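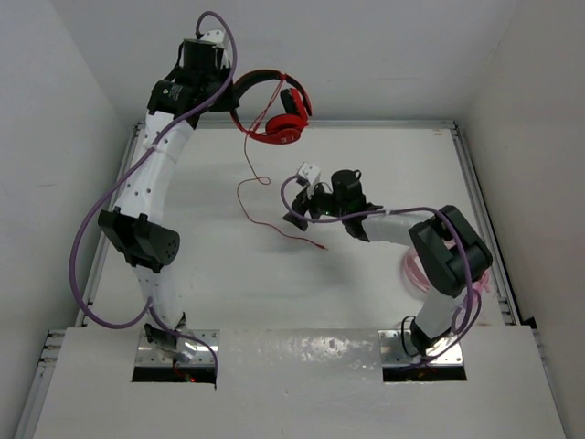 **Combien d'exemples faut-il pour qu'un robot apprenne une tâche nouvelle ?** Tout dépend de la variété de ces exemples autant que de leur nombre : vingt démonstrations bien choisies suffisent parfois pour un geste simple dans un décor immobile, tandis qu'un objet souple, ou que l'on présente chaque fois autrement, en réclame bien davantage, souvent environ 1 000.

# Chapitre 2. Recueillir des démonstrations

La réponse qui précède vous laissera peut-être un peu sur votre faim, et c'est tant mieux, car tout le chapitre lui est consacré. Au chapitre précédent, nous avons parlé des modèles comme si les données tombaient du ciel, déjà rangées, déjà nettoyées, prêtes à l'emploi. Il est temps de descendre à l'atelier. Vous y passerez, si vous poursuivez dans ce domaine, une part de votre vie que vous ne soupçonnez pas encore, et nous aimerions que vous y preniez goût (cela vient plus vite qu'on ne croit, surtout en bonne compagnie).

Nous appellerons *démonstration* l'enregistrement complet d'un geste, depuis la position de départ jusqu'à la position d'arrivée : les angles des articulations à chaque instant, l'ouverture des pinces, les images des caméras, et une courte phrase qui nomme la tâche. Un *jeu de démonstrations* est un ensemble de tels enregistrements recueillis selon un même protocole. Retenez bien ces derniers mots, « selon un même protocole ». Un enregistrement dont on ignore les conditions est un peu comme une lettre sans date ni signature ; on peut la lire avec plaisir, mais il est difficile d'en tirer grand-chose.

## 2.1 Le poste de travail

Le poste qui nous servira de fil conducteur, et que nous appellerons le poste Nilemum, du nom du projet pour lequel il a été monté, comporte deux bras fixés côte à côte au bord avant d'un plateau blanc, entre des parois blanches elles aussi. Les parois unies simplifient beaucoup la vie : le fond reste le même d'une séance à l'autre, et le modèle n'est pas tenté d'apprendre la couleur d'un manteau accroché derrière la table. Elles ont aussi leur défaut, dont nous reparlerons longuement au chapitre 5, quand nous demanderons au même modèle de travailler sur un établi encombré.

Prenez le temps de regarder le trajet des câbles. Le câble violet du bras gauche suit toute la longueur du bras, fait une boucle à côté du coude, puis passe par-dessus le poignet avant de redescendre vers la base. Lorsque vous préparerez votre propre poste, vérifiez à la main, bras hors tension, que chaque articulation peut parcourir toute sa course sans tendre son câble. Refaites cette vérification après chaque démontage, même si vous êtes certain d'avoir tout remis en place !

## 2.2 Choisir les objets

Les débutants commencent volontiers par des cubes, et nous ne les en blâmerons pas, l'ayant fait nous-mêmes pendant tout un hiver. Un casque audio est autrement instructif. Celui de notre poste a un arceau rembourré de noir, un écouteur rouge, et un mince câble rouge qui descend sur le plateau et y forme une petite boucle avant la fiche. La pince tient le casque, mais le câble, lui, suit comme il peut. Deux démonstrations menées avec le même soin le laisseront rarement dans la même position, et cette diversité-là, que l'on obtient sans effort, est précieuse.

Notez donc, pour chaque séance, au moins ce qui suit :

- l'objet employé et sa position de départ ;
- le bras qui saisit et, s'il y a lieu, celui qui reçoit ;
- l'état de l'éclairage, reflets compris ;
- le nom de l'opérateur, ou son code ;
- les essais interrompus, que l'on garde dans un dossier à part.

Ce dernier point surprend toujours un peu. On a envie d'effacer ses maladresses, c'est bien naturel. L'équipe du projet Tradus les a conservées dès l'origine et s'en est servie, plus tard, pour entraîner un détecteur d'échec dont nous étudierons le principe au chapitre 7.

## 2.3 Avant de commencer

Les exercices de ce chapitre se font à deux : une personne guide les bras, l'autre replace l'objet et tient le cahier. Échangez les rôles à mi-séance. Munissez-vous du cahier de séance Prodell fourni avec le manuel, ou d'un simple cahier quadrillé, et lisez la section 2.4 en entier avant de mettre les moteurs sous tension.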